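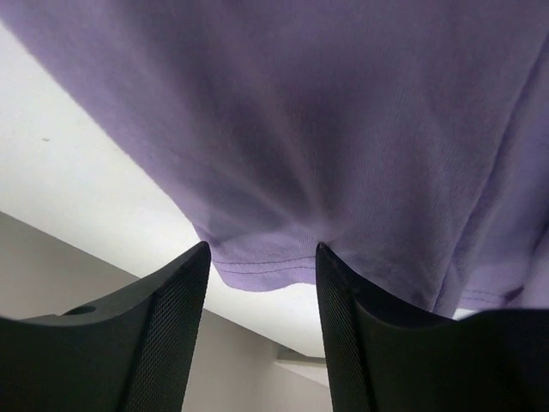
Home Guides Demo Days Hardware Downloads Contact

Running a T-shirt handling demo for visitors

Last updated: July

This guide covers the garment station as we run it on open days at Toltia. It assumes the arm is already commissioned and that you have completed the operator induction. It does not cover calibration, which has its own page under Hardware.

The station does one job. It takes a T-shirt, grips it at the bottom hem, lifts it clear, and releases it again. Visitors tend to ask for folding. Folding is on a separate branch and is not approved for public sessions.

1. Before the doors open

Set out 12 shirts. Use plain cotton jersey in solid colors. Heavily printed shirts are stiff across the chest and hang differently, and the grasp settings below were not tuned for them. Leave sewn-in labels where they are. Vignesh Gowda tested with labels cut out and left in, and the results did not differ enough to justify the scissors.

Shake each shirt out once by hand. Shirts fresh from a packed bag hold hard creases, and the edge detector will sometimes take a crease for a hem.

Wipe the finger pads with a dry lint-free cloth. Lint builds up quickly with new cotton. Do not use alcohol on the pads during a session.

Mark the visitor line on the floor with yellow tape, outside the full reach of the arm. Check the reach by jogging the arm to its outer limit at low speed, and do this even if the tape from last time is still down.

2. Starting the station

Power the controller first, then the arm, then the gripper. Wait for the gripper to finish its open-close cycle before loading the demo program. In Tellska, the program is listed as "hem_lift_public". The entry without "public" runs at lab speed and must not be used with guests in the room.

Confirm three settings on the first screen:

Speed cap: 41 percent
Grip retries: 2
Release mode: operator

Release mode matters most. In "auto" the shirt is dropped as soon as the lift is complete, and most visitors miss it.

3. The grasp

Let the first lift run without commentary. People watch more closely when the presenter is quiet, and the questions afterward are better.

The fingers should close on the hem or within a short distance of it. The hem is a good target for two reasons: the doubled fabric is thicker than the body of the shirt, and the stitching limits how far the cloth can stretch under load. A grasp on single-layer jersey will usually hold, but the fabric pulls into a long point and the shirt may swing when the arm moves.

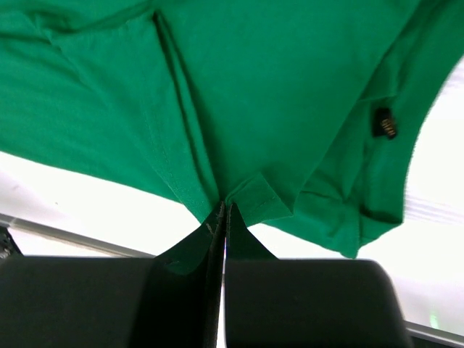 A side seam close to the grasp is acceptable. It adds bulk, so the fingers stop slightly wider and the controller reports a higher closing width. Orlando Ríos set the warning threshold with this in mind. If the warning appears anyway, there are probably too many layers between the pads. Release, spread the shirt, and run the grasp again.

If the gripper closes and comes up empty, the program retries by itself. After the last retry it parks the arm and waits. Tell the visitors that the grasp failed and reset the shirt. Do not reach in while the status lamp is amber — press Hold first and wait for it to turn blue.

4. Letting a visitor operate the release

One visitor at a time may hold the pendant, standing behind the tape. Stay within reach of the stop button yourself. Explain the release button before handing the pendant over, and lock the jog keys. The lock is under Options, second page.

Children may press the release with an adult next to them. Jonas Wyss keeps a step stool at the station for this. It goes on the visitor side of the tape.

5. Common questions

How does it know where the hem is? The wrist camera looks for the long edge of the garment and compares it with the height of the cloth. Keep the answer short. Anyone who wants the detail should be sent to Thenmozhi Alva at the Marciniak bench, where the detection output is on a monitor.

How hard does it squeeze? Hard enough to hold a shirt. Do not let anyone test it with a finger.

Does color matter? Less than people expect. Very dark shirts are harder because the fingers are dark too, and the edge between cloth and pad gets lost.

6. Shutting down

Release the last shirt, home the arm, and park the gripper half open. Leaving it fully closed presses the pads together overnight and flattens the surface. Export the session log to the Nutance share before powering off, then shut down in reverse order: gripper, arm, controller.

Write any failed grasps in the station notebook with the shirt color and the closing width. Senthil Arumugam goes through the entries before the next session and adjusts the threshold if needed.

Previous: Visitor floor plan Next: Bin picking demo Back to top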